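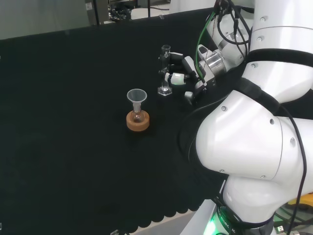

# 第三讲 从示教到策略:多指手倾倒任务中的动作分块

2018-10-26,机器人操作专题课讲义。课前请读完 Gajdoš 的技术笔记前两节,附录可以跳过。

## 1. 任务设定

本讲讨论的任务是把量筒中的液体经漏斗倒入圆底烧瓶。烧瓶放在软木环座上,漏斗插在瓶颈里,机械臂末端装多指手,由手指环握量筒。台面铺黑布。整个任务分为四段:

1. 接近并环握量筒;
2. 提起,平移到漏斗侧上方;
3. 倾斜,倒液;
4. 回正,放回台面。

选这个任务有两个考虑。量筒、漏斗、烧瓶都是透明件,深度相机在这些表面上返回的点很稀疏,依赖点云配准的流程在这里经常失效。另外,倾倒阶段的误差不可逆,液体洒到布上以后,后面的动作再准也补不回来。抓取类任务允许重试,倾倒类任务基本不允许,评价策略时要记住这一差别。

## 2. 数据采集

示教由 Juraj Gajdoš 和 Shirley Gill 两人完成,共 100 条轨迹。操作者佩戴手套遥操作,手套关节角经重定向映射到多指手,腕部位姿直接控制机械臂末端。

每条轨迹记录以下内容:

- 头部视角的彩色图像;
- 机械臂关节角与关节速度;
- 手指关节角与指令值(两者都要存,见 2.2);
- 阶段标记,由操作者踩踏板打点。

### 2.1 初始位置的随机化

烧瓶连同环座在黑布上的一块方形区域内随机摆放,量筒放在烧瓶的右侧,朝向任意。量筒底座是六边形的,朝向不同时,小指和底座边缘的间隙也不同。早期数据没有随机化朝向,训练出的策略在底座转过一个角度后就容易碰倒量筒。后来重新采集了全部轨迹,旧数据不再使用。

布面有褶皱时量筒会站不稳。采集规程规定每次复位前把布拉平,边缘用夹子固定。

### 2.2 指令值与实测值

环握以后,手指的实测角度被量筒表面挡住,指令角度则继续向内,二者之差近似反映握力。如果只用实测值作为学习目标,策略复现出来的握力接近零,提起时量筒就会下滑。所以动作标签一律取指令值,观测一律取实测值。

很多同学在作业里把这两列弄反,训练误差看上去还更低,上机就失败。提交前请检查一遍。

## 3. 方法

### 3.1 单步预测的问题

行为克隆最直接的写法是学习映射 `a_t = π(o_t)`,损失取均方误差。在本任务中它有两个毛病。

第一是误差累积。每一步的小偏差使下一步的观测偏离示教分布,策略在陌生观测上的误差更大。平移段较长,到漏斗口时,筒口的横向偏差往往已经超过漏斗能够容纳的范围。

第二是停顿。示教者在倾斜之前通常会停一下对准,停顿期间观测几乎不变,而标签有时是“保持”,有时是“开始倾斜”。单步策略对这两种标签取平均,结果是极慢地倾斜,或者一直不动。

### 3.2 动作分块

改为一次预测后面 k 步动作:

```
A_t = (a_t, a_{t+1}, ..., a_{t+k-1}) = π(o_t)
```

执行时把整块做完再重新观测,决策次数降为原来的 1/k,停顿也有机会被包含在一个块之内。k 取得太大,策略等于开环,对扰动没有反应;取得太小,又退回单步的情形。本讲的实验取 k = 45。

### 3.3 重叠加权

整块执行时,块与块的衔接处会有跳变。手里握着装有液体的量筒,跳变直接表现为液面晃动。处理办法是每一步都预测一块,对同一时刻的多个预测加权平均:

```
a_t = Σ_i w_i · a_t^(i) / Σ_i w_i
w_i = exp(-m · i)
```

其中 i = 0 对应最早的一次预测。m 越大,旧预测所占比重越高,动作越平滑,对新观测的响应越慢。m 是需要调的参数,建议先固定 k 再调 m。

注意:姿态不能直接对四元数分量加权后使用,要先统一符号,平均以后再归一化。倾斜段姿态变化大,漏掉这一步会出现明显的抖动。

### 3.4 阶段标记的用法

踏板给出的阶段标记只用于加权采样。倾倒段在一条轨迹中占的时间不长,均匀采样时网络大部分样本来自平移段。我们把倾倒段样本的采样权重提高到 3 倍。标记不作为网络输入,部署时也没有踏板。

## 4. 结果

三种策略使用同一批数据、同一个图像编码器,只改动动作输出部分。定性比较如下。

| 策略 | 环握与提起 | 对准漏斗 | 倾倒 |
|---|---|---|---|
| 单步预测 | 多数成功 | 偏差大 | 常停在倾斜之前 |
| 分块,整块执行 | 成功 | 较好 | 衔接处有晃动 |
| 分块加重叠加权 | 成功 | 较好 | 平稳,回正略慢 |

几点说明:

- 加权以后回正变慢,筒嘴处会多挂一会儿液体,有时沿外壁流下。调小 m 能缓解,晃动随之增加。
- 把采样权重从 3 倍改回均匀采样,对准漏斗一栏没有明显变化,倾倒一栏变差。
- 头部相机在倾斜段常被手背遮挡,看不到筒嘴。此时策略主要依靠腕部位姿和漏斗的可见部分。加装腕部相机应当有帮助,目前还没有做。

Gill 对失败案例逐条做过归类,最多的一类是环握高度偏低。手握得太低时,拇指一侧贴近台面,提起的瞬间指尖会蹭到布。这个问题在示教数据里本来就存在,策略只是照样学了下来。筛掉握点过低的示教轨迹后重新训练,这类失败减少,其他类型没有变化。

## 5. 讨论

(a)动作分块解决的是时间上的一致性,对多峰分布只有部分作用。两位示教者从不同方向接近量筒时,均方误差下的分块策略仍可能输出中间值。条件变分自编码器在训练时引入隐变量,推断时取先验均值,可以减轻这一现象。下一讲展开。

(b)目前没有任何力或液位反馈。策略倒多久完全由图像和时间上的模仿决定。如果初始液量与示教差别较大,倒液时长未必合适。评测时液量要固定,报告里也要写清楚。

(c)液体颜色。浅色液体与透明瓶壁的对比度低,换成深色液体后策略是否还能用,不能想当然,需要单独测。

## 6. 作业

1. 用课程网盘上的数据训练单步策略和分块策略,画出验证集误差随 k 变化的曲线。说明验证误差最低的 k 是否一定是上机最好的 k。
2. 推导 3.3 节的权重在 m → 0 和 m → ∞ 时的极限,各对应什么执行方式。
3. 在仿真里给烧瓶位置加扰动(倾斜开始之前移动一次),比较整块执行和重叠加权的恢复情况。仿真里的液体用小球代替即可。
4. 选做:去掉手指指令值,只用实测值作标签,记录提起阶段量筒的下滑量。

每组 2 人,提交代码和一份不超过四页的报告。图中坐标轴必须标单位。上机时段向 Gill 预约,通电前确认急停按钮在手边,量筒先用空的试一遍。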